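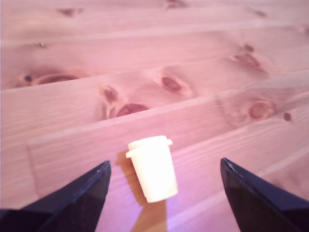 Small cream-white cup on a pale wooden surface.

Subject: Re: [jurnonberg-watch] Catalytic converter thefts, Lekota lot and north side

Replying to the list since three people asked me the same thing off-list.

> The February summary says there were 37 reports of stolen catalytic
> converters in the Jurnonberg district, but the map on the same page
> shows 67 markers. Which one is right? Also, does the Lekota park and
> ride count as Jurnonberg or as Jarimmont? My neighbor's was cut off
> there and she was told to file with the other department.

Both numbers are right. They measure different things, and the page does a poor job of saying so. The 37 is the number of case numbers opened in February. The 67 is the number of vehicles attached to those case numbers. When several vehicles are hit in one lot on one night and they belong to the same owner, the department opens a single case. The Brilia delivery yard is the clearest instance: one case number, 8 vans. The map plots vehicles. The table counts cases.

If you are comparing months, use the table. The map only began plotting vehicles separately last fall, and before that it used one marker per case, so the jump you see there in October is mostly a change in method.

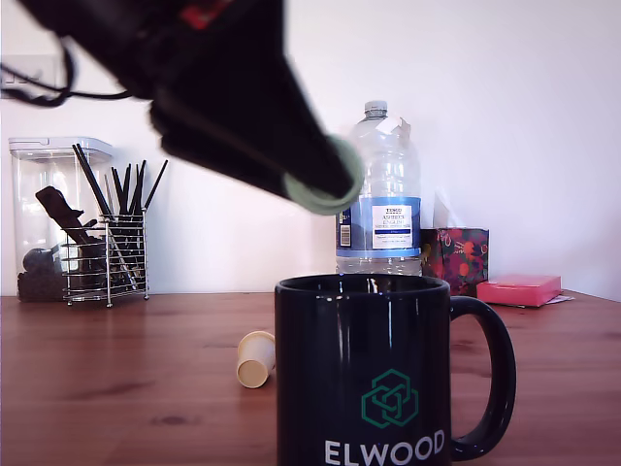 On the second question, the Lekota park and ride is split. The paved section nearest the bus shelters is inside the Jurnonberg line. The gravel overflow section behind it belongs to Jarimmont. The line follows the old drainage ditch, which was filled in when the lot was enlarged, so there is nothing on the ground to show where it runs. The report goes to whichever department covers the space where the vehicle was parked.

If you don't know which side you were on, give the row letter from the nearest light pole. Rows A through F are Jurnonberg. Anything past F is Jarimmont. Either desk will accept the report and forward it, but forwarding adds about 5 working days before a case number is issued, and most insurers won't open a claim without the number.

> She also said the officer asked for a serial number and she didn't
> have one. I didn't think those parts had serial numbers.

Most have a maker's code stamped on the shell, but it identifies the part type and is shared by thousands of units. It does not identify one vehicle. What the officer was probably asking for is an etched number, meaning the last digits of the VIN cut or burned into the shell by a shop. If the part was never etched, the answer to that question on the form is "none" and the report is still valid. Leave nothing blank. The online form rejects blank fields without an error message and returns you to the first page. 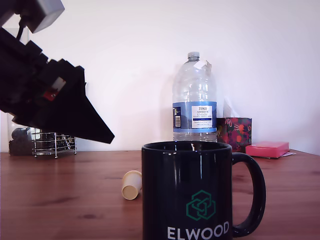 The etching matters later, at the recovery stage. When a scrap buyer is searched, the parts are sorted into etched and unetched. Etched ones can be matched to a case and held as evidence. Unetched ones can still be held if there is other evidence, such as a purchase log with gaps, but matching them to an owner is close to impossible. The recovered parts from the Jarimmont search are in this position. As far as I can tell from the court filing, only the etched ones are tied to named counts.

I would also correct something I posted in the earlier thread. I wrote that the charge depends on the value of the part. It depends on the value of the loss, and under the current reading that includes the repair to the exhaust pipe. Keep the full shop invoice, not only the line for the converter. If the invoice comes after the report, send it as a supplement with the case number in the subject line – do not file a second report, as that produces a second case and puts the table off again.
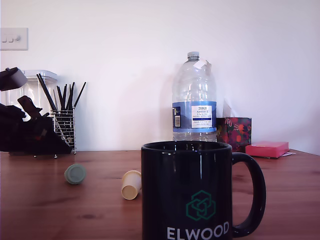 For the overnight hours, the log entries with a known time fall mostly between 2 a.m. and 4 a.m. I would not read much into this. A known time usually means a camera or a witness, and the lots with cameras are not a fair sample of the lots that get hit. The gravel section at Lekota has neither, and every entry from there is recorded as "between" two times, often a full workday apart.

I have asked the records desk to put a note under the map explaining the vehicle and case counts. No answer yet. The March table should be posted before the next district meeting, and I will send the link to the list when it is up.

List archive and settings: see the footer on the Jurnonberg Watch page. Please trim quoted text when you reply.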